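Prollent Drawer: perception and planning stack for the two-arm table

README for the control, perception and planning code, plus the data card for the recordings that ship with it.

What is in this repository

prollent_ctl: joint and gripper control for both arms, one process per arm
prollent_see: segmentation, grasp point proposals, drawer state estimate
prollent_plan: task planner and two-arm collision checking
tools: recording, replay, calibration, episode trimming
configs/tilley: settings for the Tilley cell
configs/wuyts: settings for the Wuyts cell (older firmware, see Known problems)

The task is called knives_to_drawer. The instruction names a color and a drawer, for example "put the teal knives in the middle drawer". One arm opens the drawer, the other picks and places, and the drawer is closed at the end. Which arm does which is up to the planner.

Installing

You need Python 3.10 or later and a Linux machine with two free USB ports for the arm controllers. Clone the repository, make a fresh environment, and run pip install -e . from the top folder. Then run tools/check_ports. It prints the port for each arm as left and right. If they are swapped, edit ports.yaml by hand. Do not swap the cables, or the saved calibration will no longer match.

Calibration

Run tools/calibrate --arm left, then the same for right. Each arm takes a set of 28 poses. Keep your hands off the table until the script prints "done". The result is written to calib/ with the arm name and the cell name. The fixed camera is calibrated separately with tools/calibrate_fixed.

Recalibrate after any change to a shoulder mount, even if the bolts only needed tightening.

Cell layout

Both arms mount on the front edge of the table and the drawer unit goes at the back. The planner reads the table edges and the drawer unit's pose from cell.yaml. The enclosure walls, wall baskets and vase are entered as fixed obstacles with a 32 mm margin. Anything else on the table is treated as a movable object.

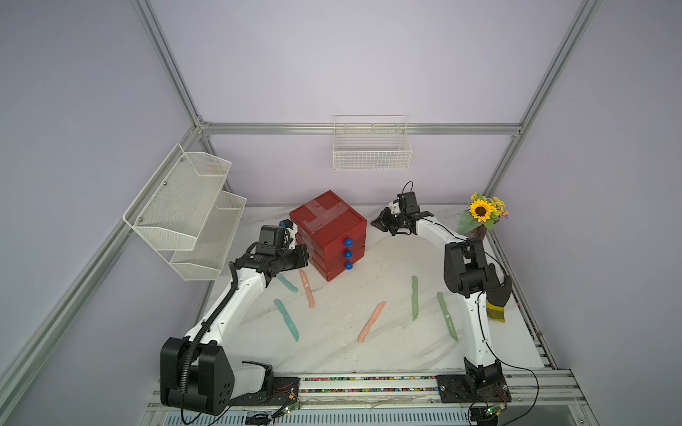

Fixed camera view: six toy knives in three colors, with the left gripper at the lower left corner of the drawer unit.

Running

Start the controllers first with prollent_ctl up, then the perception node with prollent_see run, then the planner:

prollent_plan run --task knives_to_drawer --color teal --drawer middle

Add --dry to print the plan without moving the arms. Add --slow to cap joint speed at 32 percent. Use --slow the first time you run any new config.

Perception notes

Segmentation runs on the fixed camera only. The gripper camera is used in the last part of the approach, to correct the grasp point. Knives are labeled by color and given an index from left to right, so the index can change between two calls if a knife is moved. Do not store it.

Drawer state is estimated from the position of the blue knobs. The output is one value per drawer, from 0 (closed) to 1 (fully open). If a knob is hidden by an arm, the last value is kept and the flag stale is set to true. The planner will not start a pull on a stale drawer.

The clear tape on top of the drawer unit can cause glare. If the top plane fit fails, lower the exposure in see.yaml before changing anything else.

Data card

Name: Florirum
Episodes: 1673
Cell: Tilley
Control: teleoperation, both arms
Streams: fixed camera, gripper camera, joint positions, gripper width, text instruction
Held-out split: 90 episodes, listed in splits/heldout.txt

Knife positions were changed by hand between episodes. Episodes where the drawer jammed are kept and marked jam: true in the metadata. Filter them out for imitation training. They are useful for testing the drawer state estimate.

All recordings use the same drawer unit and the same table surface. We do not expect a model trained only on Florirum to work on other furniture. The knives are plastic toys, and nothing here has been tested with real blades.

Known problems

Wuyts cell: the gripper width reading lags on the older firmware. Set width_delay in configs/wuyts to match your own measurement.

Light green knives are sometimes merged into one mask when they touch.

Replay does not check for collisions. Clear the table before using tools/replay on a real arm.

License

Code is under MIT. Recordings are under CC BY 4.0. See LICENSE and LICENSE-DATA.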